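Wotik 用户互助社区 > 控制与感知 > 双臂操作

双臂折叠纸盒任务中,盒盖位姿估计跳变导致右手指尖接触力超限,应从感知侧还是控制侧处理?

提问者:Joscha Harms
发表于一月,最后编辑于 14:20

各位同仁好。本单位目前使用 Wotik 中间件的双臂控制模块,开展瓦楞纸盒的展开、扶正与合盖任务。上层规划由行为树调度,下层为关节阻抗控制,感知部分采用头部相机的彩色图像,经分割网络提取盒体各面后,再以平面拟合的方式求取盒体位姿。现就一项反复出现的问题向社区求助,盼有经验的同仁指正。

工作台铺有蓝绿色绒面,盒体为黑色纸板,开口向上,后盖竖起,左侧翻盖向外倾斜。台面远端沿屏风一侧另置有若干杂物,作为分割网络的干扰项,任务中不参与操作。

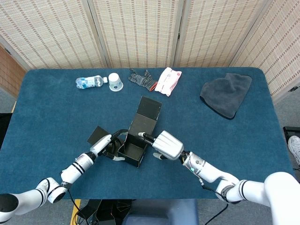 分类:感知与控制耦合

问题现象如下。

一、双手尚未接触盒体时,位姿估计基本稳定,后盖平面的法向量变化很小。左右手进入预接触位姿后,手部对盒体产生遮挡,后盖法向量开始跳变,单次跳变最大可达 18 度。

二、规划器以感知结果为基准实时更新右手指尖目标点。法向量一旦跳变,目标点随之移动,指尖即向盒壁内侧压入,触发力限保护,行为树返回失败并整体撤回。连续 20 次试验中,仅有少数能够完整执行至合盖阶段。

三、将感知更新频率由 60 Hz 下调后,跳变次数有所减少,但左手推动盒体时目标点明显滞后,右手常在盒沿上方落空。

已采取的措施包括:对位姿结果作一阶低通滤波;提高分割置信度阈值;降低右臂末端平移刚度,目前为 2,000 N/m,再低则指尖无法将翻盖压到位。以上措施单独使用或组合使用,效果均不理想。

请问:此类问题应优先从感知侧着手(例如增加视角、重新训练分割网络),还是应在控制侧引入接触状态判别,使接触后的目标点不再完全依赖视觉?若采用后者,行为树中应如何划分阶段较为妥当?

补充说明:盒体为黑色哑光材质,内腔在图像中呈大面积暗区,深度数据在该处缺失严重,故目前未将深度纳入主流程。

Albertina Peixoto 的回复
(已被提问者采纳)

就所述现象判断,主要原因在于接触前后使用了同一个参考坐标系和同一条目标更新链路。建议以控制侧为主、感知侧为辅进行调整。具体意见如下。

首先,应明确位姿估计在各阶段的职责。接触之前,视觉是盒体位置的主要信息来源,实时更新目标点是合理的。接触建立之后,左手已与盒体左壁形成相对固定的约束,此时以左手末端位姿推算盒体位姿,其短时精度一般优于受遮挡的视觉结果。建议在左手接触确认的时刻,记录盒体坐标系相对于左手末端坐标系的变换,此后右手目标点一律在该变换下表达。左手推动盒体时,目标点随左手正运动学同步更新,贵方所述滞后问题亦可一并缓解。

其次,视觉结果在接触阶段不宜完全弃用,可降级为一致性校验。当视觉位姿与推算位姿之差在若干连续周期内超出阈值,且可见面数不少于两面时,方允许修正,修正量须限幅。单面可见时的平面拟合结果建议直接丢弃。盒壁受压后会弯曲,平面假设本身已不成立,滤波只能推迟跳变,无法予以消除。

下图为 Briretby 工作组在同类任务中双手与盒体均已建立接触的状态,可供对照。左手手指包住盒体左壁,右手一根手指由上方伸入盒内,抵住内壁。手部与盒体在图像中大面积重叠,盒体前部左右两侧的轮廓均受到影响,仅靠分割结果拟合盒体各面,风险较高。

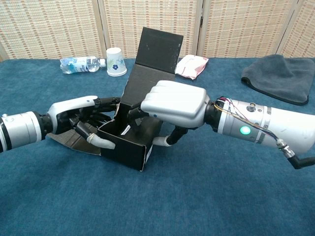 图:双手接触阶段,左手把持左壁,右手指尖抵住盒体内壁。

再次,关于行为树的划分,建议将现有的单一“操作”节点拆为以下四个子节点,每个节点各自设定参考坐标系与失败处理:

预接触:参考系为视觉盒体坐标系,目标点实时更新。
左手把持:沿盒体左壁法向作导纳运动,以法向力与末端速度的联合条件确认接触。接触确认后锁定变换。
右手入盒:参考系切换为左手推算的盒体坐标系,视觉仅作校验。
施力合盖:右手沿翻盖转动方向作混合力位控制,其余方向保持位置控制。

参考系切换时,须将右手目标点在新坐标系下重新计算并作插值过渡,否则切换瞬间仍会产生一次阶跃。该处遗漏较为常见,务请核查。

最后,力限触发后不建议整体撤回。右手可沿接触法向退回预设的小段距离,左手继续把持,由“右手入盒”节点重试。若左手接触条件同时失效,再返回预接触阶段并重新采集视觉位姿。

关于刚度,在上述调整完成之前,不建议继续修改。目标点存在阶跃时,刚度参数的试验结果不具有参考意义。

提问者评论(Joscha Harms):感谢详细答复。经核查,我方代码中参考系切换确无插值处理。另请教,若左手把持过程中盒体相对手指发生滑移,锁定的变换是否需要作废?

Albertina Peixoto 评论:需要。可比较左手切向力的变化率,超过阈值即标记变换失效,由行为树返回左手把持节点。纸板表面摩擦条件不一,阈值须在贵方的盒体上实测确定。

Nuno Amaral 的回复

换一个分割模型试试。我方此前使用 Nuvby 的标注工具补标了一批有手部遮挡的图像,重新训练后跳变少了很多。黑色盒子的样本应当多加一些,尤其是盒盖竖起的姿态。控制部分未作改动。

Gonçalo Coelho 评论:请问补标样本中是否包含盒壁受压变形的情形?若仅包含遮挡而不包含变形,恐怕难以覆盖提问者所述的工况。

Nuno Amaral 评论:没有专门区分,需要回去查一下数据。

Américo Antunes 的回复

原则上同意第一条回复的意见,现就时间同步问题作一补充。

提问中提到,下调感知更新频率后目标点滞后加重。该现象除频率本身的影响外,亦应检查位姿消息的时间戳取自何处。若时间戳为推理完成时刻,而非图像曝光时刻,则规划器会将旧位姿与新的关节状态配对,左手推动盒体期间必然出现系统性偏差。建议统一采用曝光时刻,并按该时刻在关节状态缓存中插值取值,之后再计算盒体与左手之间的变换。锁定变换若由错配的数据求得,后续各阶段都会带有同一偏差,排查起来较为困难。

检查方法:使左手持盒作低速往复平移,同时记录视觉位姿与正运动学推算位姿,对两条曲线求互相关。峰值偏移即为等效延迟。Correia 分支的日志回放工具可直接读取上述两个话题,无需另行编写脚本。

提问者评论(Joscha Harms):已确认时间戳取自推理完成时刻,现已修改。待行为树拆分完成后,将在本帖更新试验记录。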